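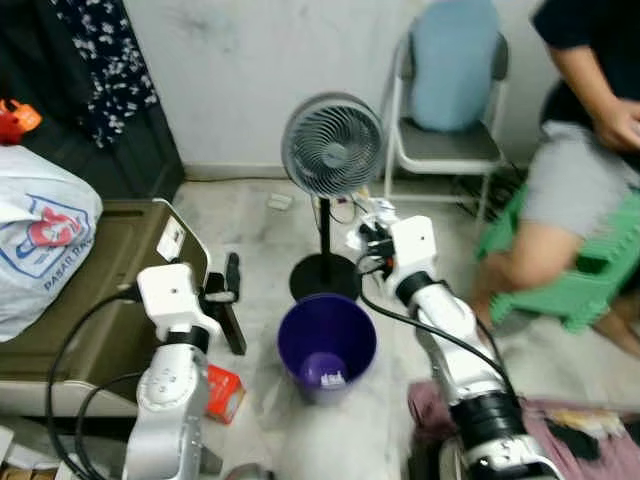 So the left gripper stopped closing again, third time since November, and I'm putting the whole saga in one ticket so the rest of the club can stop asking me in the hallway. Setup is the usual two-arm bench for the Kinstead student challenge, cleanup task, running the Dromon control package with our Flikitz bridge on top. The task is simple enough on paper: pick up loose stuff, drop it in the purple wastebasket, don't knock over the fan standing right behind it. The right arm does its part and will happily hang on to a whole tangle of black and white cables and connectors. The left one is my problem child.

What it does: I send close, the finger moves maybe a third of the way, then it stops and the log says "target reached". It has not reached anything! Open works fine. Homing works fine. It only happens on close, and only after the arm has been running for a while, which is super annoying because every quick test passes and then you sit down for a real session and it quits on you.

First thing I tried was the obvious one, power off, wait, power on. Worked for one session. Tried it again the next day and it didn't help at all, so I'm guessing the first time was luck.

Second thing, cables. The two black ones loop down the left side of that arm and I figured one was getting tugged when the wrist turns. I reseated both ends, gave them more slack, and wiggled them like crazy while it was closing. No change. I also swapped the gripper cable with the spare from the parts bin. Still nothing, so I put the old one back (the spare is labeled now, please don't toss it).

Third thing, I swapped the two grippers. Took forever, and the problem stayed on the left side with the other gripper on it. OK! Good! That means hardware is probably fine and I can stop taking screws out.

So then I read the settings files, like I should have done on day one. The fully closed position for the right side is 2,102. For the left side it was 1,384. Those used to match, I'm pretty sure. I went through the old backups and the left value changed the same week we installed the Maglaya calibration tool. My theory is that the tool rewrites the closed position if you quit it halfway through, and it only loads the new number after the first long idle, so the short tests never caught it.

What I did: restored the left value from backup, made the file read-only, then ran 100 open and close cycles with a half hour idle in the middle. All of them closed fully. Then I did a regular cleanup session and it was fine there too - first good evening on that arm in weeks.

Still open: I haven't proven it was the calibration tool. If you use it, let it finish, even if it looks frozen on the last step (it sits there for some time, it's not dead). Also the log should not say "target reached" when the finger is a mile off, but that's a bridge thing and I'll open a separate ticket for it.

Leaving this one at "monitoring" until after the practice round.

Filed under: Student Robotics > Grippers & End Effectors > Calibration

Comments (4)

benchgoblin
Same thing on our team's arm, same tool. Ours was the open position though, so the gripper would never let go of anything. Restoring the file fixed it.

tworightarms
Does read-only break the normal calibration? We have to redo ours before every practice.

> ticket author
Yep, it does, you get a write error at the end. I unlock it, calibrate, check the number by eye, then lock it again. Kind of a pain but it takes a minute.

sprocket_831
Thanks for writing out the stuff that didn't work too. I was about to order a new cable.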